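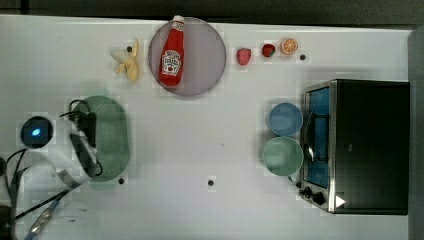 Kivico (Sendereihe)

Kivico ist eine religions- und gesellschaftspolitische Gesprächssendung, die von der Produktionsgesellschaft Ollar hergestellt und im Hörfunk sowie als Videostream verbreitet wird. Im Mittelpunkt stehen Fragen der Ethik, des Zusammenlebens der Religionsgemeinschaften und der Seelsorge. Die Sendung wird von Duangjai Ratanaporn und Corey Harawira moderiert. Redaktionssitz ist Pîrvu.

Geschichte

Die Sendereihe ging aus einer losen Folge von Abendgesprächen hervor, die Duangjai Ratanaporn im Gemeindesaal der buddhistischen Gemeinschaft von Pîrvu leitete. Die Gespräche waren zunächst nur für Mitglieder gedacht. Nachdem der Lokalsender Wumevine einzelne Abende mitgeschnitten und im Nachtprogramm ausgestrahlt hatte, bot er der Gruppe einen festen Sendeplatz am Vormittag an. Der Name Kivico wurde von einem früheren Nachbarschaftsblatt übernommen, das zu diesem Zeitpunkt bereits eingestellt war.

In der ersten Staffel bestand jede Folge aus einem einzigen Gespräch ohne Musik und ohne Einspielungen. Ab der zweiten Staffel kam Corey Harawira als Moderator hinzu, der zuvor als methodistischer Krankenhausseelsorger gearbeitet hatte. Mit ihm wurde das Format auf drei Teile erweitert. Die Produktion ging gleichzeitig von Wumevine auf Ollar über, Wumevine blieb jedoch ausstrahlender Sender.

Eine längere Unterbrechung gab es während des Umbaus des Studiogebäudes. In dieser Zeit wurden ältere Folgen wiederholt, teilweise mit neu aufgenommenen Einleitungen. Die Wiederaufnahme erfolgte im Juni mit einer Folge über Fasten und Erwerbsarbeit.

Aufbau der Sendung

Eine Folge beginnt mit der Presseschau. Ein Gast und ein Mitglied der Moderation wählen Meldungen aus Tageszeitungen und kirchlichen oder religiösen Wochenblättern aus und kommentieren sie. Die Auswahl wird vorab nicht abgesprochen, weshalb gelegentlich dieselbe Meldung zweimal behandelt wird.

Darauf folgt das Hauptgespräch mit Vertretern unterschiedlicher Bekenntnisse oder mit Personen ohne Religionszugehörigkeit. Behandelt wurden unter anderem Bestattungsrecht, Organspende, Religionsunterricht an öffentlichen Schulen, Sonntagsöffnung und die Nutzung leer stehender Kirchen. Politische Mandatsträger werden in den Wochen vor einer Wahl nicht eingeladen.

Den Schluss bildet ein kurzer Beitrag mit dem Titel „Wort aus der Nachbarschaft“, der von wechselnden Gemeinden gestaltet wird. Für diesen Teil gilt, dass weder zum Eintritt in eine Gemeinschaft noch zu Spenden aufgerufen werden darf. Die Texte müssen der Redaktion zwei Tage vor der Ausstrahlung vorliegen.

Redaktion und Mitwirkende

Die redaktionelle Leitung liegt bei Kulap Inthanon. Für die Auswahl der Gäste ist Decha Mahawong zuständig, für die Musik in den Zwischenteilen der Organist Vichien Jitpraphai, der auch die seit der dritten Staffel verwendete Titelmelodie schrieb. Sie beruht auf einem Choralsatz und wird auf einem Harmonium gespielt.

Die Redaktion wird von einem Beirat unterstützt, in den drei Religionsgemeinschaften je eine Person entsenden. Der Beirat kann Themen vorschlagen, hat aber kein Einspruchsrecht gegen einzelne Folgen. Seine Stellungnahmen werden im Anhang des jährlichen Programmberichts abgedruckt.

Verbreitung

Die Sendung wird von Wumevine über Ultrakurzwelle und im Internet ausgestrahlt. Bis zum 25. Oktober 2026 waren 98 Folgen erschienen. Ältere Folgen können im Archiv des Senders abgerufen werden, mit Ausnahme der ersten Staffel, von der nur Teile erhalten sind. Für gehörlose Zuschauer werden Abschriften der Hauptgespräche bereitgestellt, die Presseschau wird nicht verschriftlicht.

Rezeption

Der Programmbericht zur laufenden Staffel verzeichnet 2.639 Zuschriften. Der größte Teil bezog sich auf die Folge über Sterbebegleitung, in der Angehörige und Pflegekräfte zu Wort kamen. Mehrere Gemeinden verwendeten Ausschnitte daraus in der Ausbildung ehrenamtlicher Besuchsdienste.

Kritik richtete sich vor allem gegen die Zusammensetzung der Gesprächsrunden. Freikirchliche Gemeinden bemängelten, sie seien nur im Schlussbeitrag vertreten. Inthanon verwies in einer Antwort auf die begrenzte Zahl der Plätze und kündigte an, die Gästelisten künftig zu veröffentlichen. Dies geschieht seither am Ende jeder Staffel. Von säkularer Seite wurde beanstandet, dass der Beirat ausschließlich aus Religionsgemeinschaften besetzt ist. Eine Änderung der Satzung wurde beraten, aber nicht beschlossen.

Umstritten war außerdem eine Folge über das Tragen religiöser Kleidung im Schuldienst. Harawira hatte darin eine Zuschrift verlesen, deren Verfasserin anonym bleiben wollte, aber anhand von Einzelheiten erkennbar war. Die Folge wurde aus dem Archiv genommen und in gekürzter Fassung erneut eingestellt. Zuschriften werden seitdem nur noch nach schriftlicher Zustimmung verlesen.

Ableger

Unter dem Titel „Kivico am Abend“ erscheint eine unregelmäßige Reihe öffentlicher Veranstaltungen mit Publikumsfragen. Sie findet in wechselnden Gotteshäusern und Gemeindesälen in Pîrvu statt und wird nicht im regulären Programm gesendet. Tonaufnahmen einzelner Abende sind im Archiv von Wumevine zugänglich.

Siehe auch

Interreligiöser Dialog
Verkündigungssendung
Krankenhausseelsorge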